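Prulemar Applied Handling Laboratory
Bench notebook, shared section
22 August 2025
Subject: Sekach pick-and-place kit, supplied on trial by Cinditz - continued from previous entry

Carried over from the previous entry: the licence file was reissued by Cinditz and now loads without the warning on start-up. The earlier file should be deleted from the bench computer. It has been left in the archive folder, where it cannot be picked up by the launcher.

Purpose of the session

The session covered the sorting portion of the trial plan. The plan asks whether the Sekach kit can be brought to a usable state by laboratory staff working from the printed guide alone, and whether the recording service sold with it is worth the annual fee. Questions of payload and reach were dealt with earlier in August and are not reopened in this entry.

The kit as quoted comprises the gripper control package, the wrist view and fixed view recording software, the task editor, and an allowance of 1,000 stored episodes on the Cinditz service. Storage beyond the allowance is charged in blocks. The quotation gives the annual fee as $2,000, exclusive of tax and of the on-site visit, which the supplier treats as optional. The Khương project has asked to share the licence if the laboratory proceeds. The terms permit a second named project at the same address, but they do not say whether the episode allowance is shared as well. This has been asked in writing.

Preparation

The software was updated to release 3 before work began. The update kept the saved joint limits and the home position. It did not keep the colour scheme of the task editor, which reverted to the dark theme, nor the folder path for exports. The path was re-entered by hand and a test export was written to confirm it.

The view alignment routine was run once with the fixed views and repeated with the wrist view. The guide places this routine after the gripper zeroing step. In our experience the order should be reversed: when the gripper is zeroed afterwards, the alignment overlay in the wrist view shifts slightly and the routine has to be repeated. A note to this effect has been pencilled into the margin of the laboratory copy.

Task definition

The task was entered in the editor as "object to basket", with the basket as the single destination and the red cube, blue cube and green ball as the available objects. The editor accepts either a fixed order or a free order. Free order was selected. Each object requires a grasp height, an approach direction and a release height. The release height is measured from the table and not from the floor of the container, a point the guide mentions only in its glossary. An entire set of values was entered on the wrong basis before this was noticed, and all were corrected before any recording was kept.

Grasp force was left at the supplier's setting for the cubes. For the ball it was reduced by one step, and the approach was changed from angled to vertical.

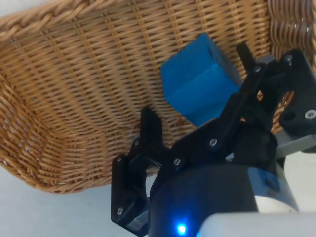 Wrist view, blue cube in the basket.

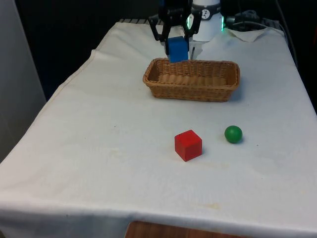
Fixed view, blue cube held at the rear rim; red cube and green ball on the cloth. 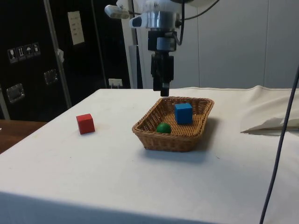
Fixed view from another side, blue cube and green ball in the basket.

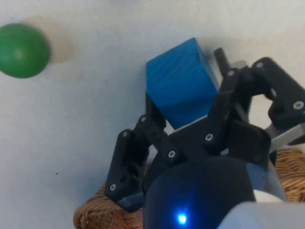

Wrist view, blue cube in the gripper.

Recording

The session produced 94 stored episodes. The total includes episodes that were stopped by the operator, which the service stores and charges against the allowance unless they are deleted from the review page on the same day. Deletion on a later day frees the disk but does not restore the allowance. Operators are asked to clear the review page before signing off. The unwanted episodes from this session have been removed.

Labelling is done on the review page. Each episode can carry a result, a free-text remark and up to one fault category. The restriction to one category is a nuisance. An episode in which the object is both gripped off-centre and released early must be entered under one heading or the other, and two operators will not always choose alike. For the present, the earlier fault in time is to be taken as the category and anything further written in the remark.

Playback of the fixed views and the wrist view side by side worked well and is the strongest part of the service seen to date. Scrubbing is smooth, the views stay in step, and the gripper opening is plotted beneath them on a common time line. A click on the plot moves all views to that moment. This is considerably quicker than our present practice of opening the recordings in separate windows.

Observations on the gripper

The cubes were handled with little adjustment. Grasps taken across opposite faces held through the transfer. Grasps taken with the cube turned toward its corners tended to rotate it as the fingers closed, and the cube then sat at an angle in the hand. In most such cases the transfer was still completed. The task editor has a setting named "square before lift", which opens and closes the fingers a second time. It was tried late in the session, too briefly for an opinion.

The ball required more attention. With the standard force it was liable to move away as the fingers made contact, and the reduced setting was an improvement. The guide recommends a slower closing speed for round objects and gives no value. A request for the supplier's recommended value has gone in with the licensing question.

Release into the basket was satisfactory once the heights had been corrected. The rim is the part of the task that calls for care. The planner treats the destination as an open area at table level unless a wall height is entered, and will otherwise propose a path lower than one would choose. The wall height field is found under "advanced", collapsed by default. It should be completed for any container with sides. A colleague setting up the task from the guide alone would have no prompt to look there, and this will be raised in the trial report as a documentation fault.

Woven containers raise a further matter. The edge detection offered in the editor drew its outline partly along the weave and partly along the rim, and the outline changed between attempts. It was abandoned and the corners of the basket were marked manually. Manual marking takes very little time, but it must be repeated whenever the basket is moved. Colleagues are asked not to shift the basket between sessions without writing it in the notebook.

Cloth

The table cloth is to be smoothed before each block of recordings. Creases do not appear to trouble the planner, but the alignment overlay is easier to judge on a flatter surface. If the cloth is changed, the alignment routine is to be run again and the change noted against the episode range.

Supplier support

Two enquiries were placed during the session through the support page. The first, concerning the export path, was answered within the hour and the answer was correct. The second, concerning the sharing of the allowance, received an automatic acknowledgement only. Support is provided on business days and the quotation does not state a response time. The laboratory should ask for one in writing before any order is placed.

Cost remarks

Set against the present arrangement, the fee buys the synchronised playback, the task editor and the stored episodes. The playback would be used daily. The editor would be used when a new task is set up and seldom otherwise. The stored episodes are of value only if they can be taken out again in an open format, and the export test made this morning is encouraging on that point: views, joint positions and gripper opening were all written, with matching time stamps. Remarks and fault categories were not included in the export. If this is a limit of the trial licence it is of no great concern. If it applies to the paid licence as well, it would weigh against purchase, as the labels represent the greater part of the operators' effort.

The on-site visit is not recommended at the quoted price. Everything it is said to cover has now been done by staff.

Outstanding

Closing speed for round objects - awaiting Cinditz.
Sharing of the episode allowance with Khương - awaiting Cinditz.
Labels missing from export - to be reported Monday, with the test file attached.
"Square before lift" - to be tried on the red cube and the blue cube in a full block, same force setting for both.
Wall height - add to the laboratory setup sheet, above the release height line.
Second container, rigid sides - one to be found in stores; dimensions to be entered before it goes on the table.

Arm returned to home position, service logged out on the bench computer, review page cleared. The next entry will begin with the "square before lift" block.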